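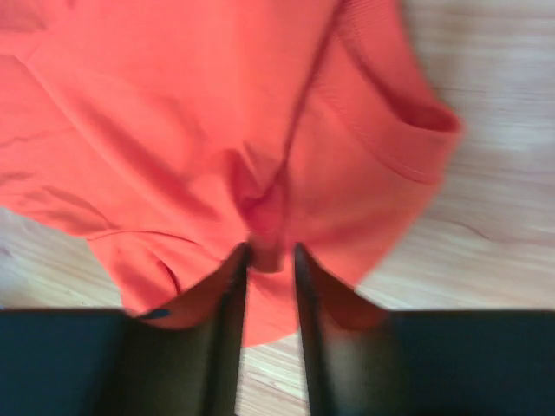 叠衣服项目里,夹爪为什么老是一次抓起两层布?

先查下压高度和闭合时机,这两项占了我们遇到的大半情况。高度设得太低,指尖会把下面那层也顶皱,一合拢就一起带上来了。

工单 2418
项目:Zarnow 学生组,叠 T 恤任务
提交人:Ursina Mayrhofer
状态:处理中
日期:2018年3月27日

大家好,我是 Ursina,这周轮到我管夹爪,所以这张单子归我啦(Remo 你别笑,下周就是你)。

先说现象。脚本走到“捏住下摆、往里折”那一步,有时候只捏到上面一层,漂漂亮亮;有时候两层全捏住,折完一看,整件衣服拧成一团。同一件衣服,同一张桌子,脚本一个字没改,就是时好时坏,烦死人了!

我一开始怀疑是闭合力太大,就在 Trundillow 的设置页里把力度从 200 调到 57(这个数没有单位,说明书里也没写,Oluf 说就当它是个刻度吧)。结果更糟,两层倒是不抓了,一层也抓不住,刚抬起来就滑掉。于是又调回 200,这条路先放着。

第二个怀疑对象是衣服本身。Benedikt 觉得每次摊开的皱法都不一样,指尖碰到鼓起来的地方就会提前接触。我觉得有道理,就把开始前的摊平动作多跑了一遍,确实好了一点,可还是会犯。

然后 Ingeborg 老师过来看了一眼日志,问我:“你的桌面高度是什么时候标的?”……我翻了半天记录,是换指尖之前标的。换完以后没人重新标过,包括我。好吧。
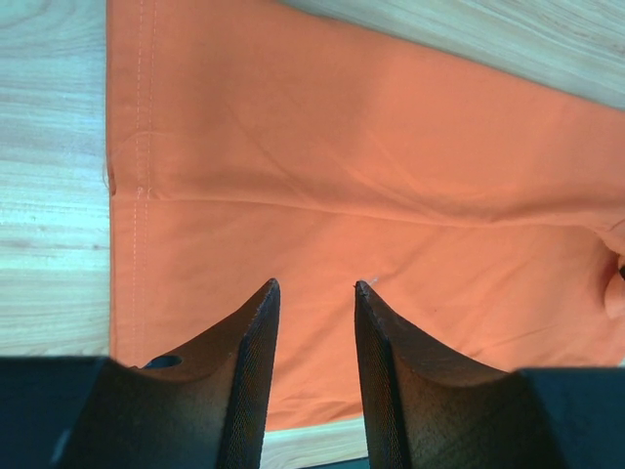

图2:指尖与布面的位置,衣服带一道横向折痕

重新标定的步骤我写在下面,免得下一个人又来问我:

1. 把衣服拿走,桌面清干净。
2. 在 Trundillow 里选“桌面参考”,把旧值删掉。一定要删,直接覆盖的话它有时会读回旧值,我踩过。
3. 慢速往下走,指尖刚碰到桌面就停,存这个高度。
4. 左右各换一个位置再测一遍,三个值差得多就先检查指尖有没有装歪。
5. 放回衣服,从折线旁边开始试,不要一上来就试下摆。下摆那边有缝线,厚度跟别处不同,容易误判。

标完之后我连着跑了 11 次,两层一起抓的情况只出现一次,而且那次是我自己手快,衣服还没摊好就按了开始。这次不算它头上,算我头上。

还没解决的:

一、闭合时机。现在是到了高度马上合,我想加一点停顿,让布先落稳。Remo 说会拖慢整套动作,我们俩还在吵,先各跑各的参数,文件名后面带上自己的名字,别互相覆盖。

二、边上如果有松掉的线头,捏的时候会不会跟着被带走?我还没专门试过。谁有空帮我试试,试完请直接在单子里回。

三、Eberhard 杯的规则里写了允许预先摊平几次,我记得有上限,可是找不到那一页了。Oluf 你是不是存过?发我一份,谢谢!

补充(Benedikt):我用 Hemura 的录像回放对了一下时间,失败的那几次,指尖都是先碰到布才开始减速的。所以除了高度,减速点也该往上提一点。我先在自己的分支里改,没跑稳之前不合并。

回复(Ursina):收到,减速点那块归你。改好以后叫我一声,我把标定再过一遍。单子先不关,等闭合时机定下来再说。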